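Informe de avance al órgano financiador
Programa de conectividad rural Greroser, segunda fase
Periodo cubierto: hasta finales de agosto
Responsable del informe: Afia Agbenyega

1. Situación general

El programa Greroser lleva fibra óptica a los núcleos dispersos de los valles de Skurwood y Bremeck. La segunda fase comprende 1.092 viviendas y locales que no figuraban en los planes de ningún operador comercial. Al cierre de agosto hay 700 con acometida instalada y servicio disponible. El resto se reparte entre la zona alta de Bremeck, donde falta el tramo troncal, y varias fincas de Skurwood con permisos de paso pendientes.

La obra civil en Skurwood está terminada salvo la reposición de firme en el camino del molino. El ayuntamiento ha pedido un segundo ensayo de compactación y el contratista lo tiene programado para septiembre.

2. Tramo troncal de Bremeck

Es el punto con más retraso. El trazado aprobado utilizaba los postes de la línea telefónica existente, pero la inspección dirigida por Neville Marsden encontró 40 que no admiten carga adicional. Se estudiaron dos alternativas: sustituirlos o canalizar bajo la cuneta de la carretera comarcal. Se ha elegido la sustitución por plazo y porque no obliga a tramitar una nueva autorización de carreteras.

El material está pedido. El proveedor ha confirmado la entrega en dos lotes, el primero en septiembre. El sobrecoste se cubre con la partida de imprevistos y no se solicita ampliación de la ayuda en este informe. Si el segundo lote se retrasara más allá de octubre, habría que pedir una prórroga del hito 5, y lo comunicaríamos por escrito con la debida antelación.
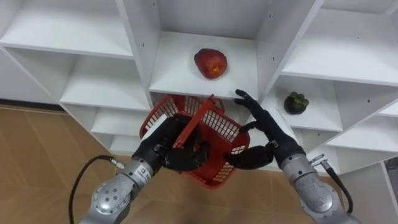 Manzana roja en uno de los huecos de la estantería blanca.

3. Contratación del servicio y bono social

De las viviendas con servicio disponible, la contratación avanza mejor en Skurwood que en Sowerby, que se conectó antes pero tiene más segundas residencias. Amber Cheetham ha revisado las solicitudes del bono social de conexión. El motivo de rechazo más frecuente es la falta del certificado de empadronamiento, que ahora se puede aportar después de la solicitud y no junto con ella. Con este cambio se han recuperado expedientes que estaban archivados.

Las tarifas mayoristas se mantienen en los términos de la convocatoria. La velocidad mínima garantizada en la oferta básica es de 100 Mbps simétricos. Las mediciones de agosto la cumplen en todos los nodos excepto en el de la escuela vieja de Sowerby, donde se detectó un empalme con pérdidas altas. Se rehízo y queda pendiente repetir la medición en hora punta.
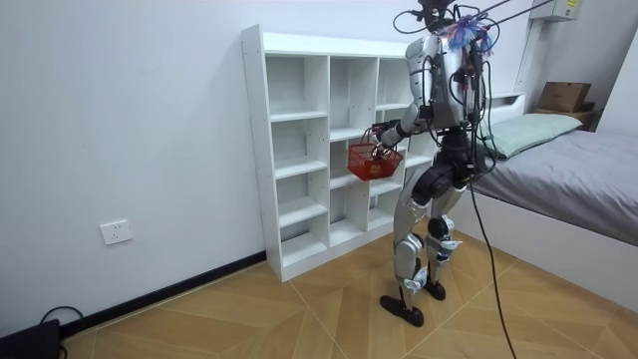
Robot humanoide con una cesta roja de malla, ante la estantería.

4. Atención a usuarios

Lacey Wainwright se incorporó en julio a la oficina de Skurwood, con horario de mañana. Las consultas más habituales son la portabilidad del número fijo y el funcionamiento de los aparatos de teleasistencia sobre la nueva línea. Para esto último se ha acordado con los servicios sociales que ninguna línea de cobre se dé de baja sin comprobar antes el dispositivo en el domicilio. El procedimiento ya se aplica.

Siguen sin respuesta dos reclamaciones por daños en cercados durante el zanjeo. Las tramita el seguro del contratista.

5. Ejecución económica

El gasto justificado se ajusta al calendario en obra civil y equipamiento. Va por debajo en acometidas, por el retraso de Bremeck, y por encima en dirección facultativa, a causa de las visitas adicionales para revisar los postes. Pauline Pilkington remitirá el cuadro de facturas con los justificantes de pago en el formato de la nueva plantilla. La anterior no permitía separar el IVA no recuperable.

6. Próximo periodo

Sustitución de postes del primer lote e inicio del tendido en la parte baja de Bremeck.
Cierre de los permisos de paso en Skurwood. Faltan las firmas de tres propietarios.
Nueva medición en el nodo de la escuela vieja.
Entrega de la cartografía actualizada de cobertura, corregidas las direcciones duplicadas que se señalaron en la revisión anterior.

Se solicita confirmación de que la sustitución de postes puede imputarse a la partida de infraestructura pasiva.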